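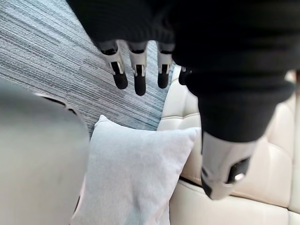 Mared Beddoe asked whether a machine could yet be trusted to tidy a sitting room while the household is out, and whether it would be worth waiting for one before replacing her vacuum cleaner. The short answer to both parts is no. The longer answer depends on the chore, and this page sets out the position as our household advice service understood it in March 2024, together with the methods we continue to recommend for work done by hand.

Floors

Carpet is the one surface on which a domestic machine can be left to get on with the job. A robot vacuum in the middle price range - the Jivix, at 899 pounds, is the model we are most often asked about - will keep a short-pile carpet or carpet tiles in fair order if it is run every day. It will not lift trodden-in grit, and it will leave a margin along skirting boards and sofa legs.

Before each run, pick up cables, socks and anything with a fringe. Cushions that have slipped to the floor should go back on the sofa, as most machines treat them as walls and clean round them.

Once a fortnight, go over the whole floor with an upright cleaner in 2 directions, the second at right angles to the first. Carpet tiles need particular care at the joins. Use the crevice tool along each seam and press down any corner that has begun to lift.

Cushions and throws

Machines with arms and fingers have made clear progress. Picking up a soft cushion is within the reach of several of them under supervision. Placing it the right way up, with the zip to the back and the filling evenly spread, is a different matter, and we have yet to see it done reliably in an ordinary home. Soft things change shape when they are gripped, and a hand that holds firmly enough to lift may also drag the cover.

To restore a flattened cushion, hold it by opposite corners and push the corners towards the middle several times, then turn it and repeat. Felt and linen-type covers should be brushed in one direction with a soft clothes brush. Check the care label before washing, and close the zip first.

Leather sofas

Upholstery should not be left to a machine at present. Pale leather marks easily, and stitched or tufted panels collect dust and crumbs in the channels where a flat tool passes over them.

Vacuum the channels with a soft brush head on low suction. Open the crease between seat and back gently with one hand and work the nozzle along it with the other. Wipe the panels with a cloth wrung out in lukewarm water, then dry at once with a second cloth. Do not use washing-up liquid, baby wipes or furniture polish. Leather cream may be applied every 4 months, after a trial on a hidden patch.

Alun Maddocks writes that rings and watch straps do more harm to a leather seat than any cleaning product. We agree, and suggest removing both.

In the workshop

The picture is better on the shop floor, where the same part arrives in the same place each time. Barry Mapplebeck's upholstery works has a Kunow arm which has cut and stacked 3,000 foam blanks since it was installed. Fitting the covers over the foam is still done by hand. Small firms considering such equipment should ask the supplier for a trial with their own materials, including the worst of them, and should find out who will be on call when it stops.

Buying now or waiting

Readers who need a vacuum cleaner should buy one now. For general tidying, dusting and the care of furniture, we see no case for delaying a purchase or giving up a cleaner's hours in the hope of a machine. Angharad Bowen is revising our guidance on robot mops, and the new sheet will replace the present one in April.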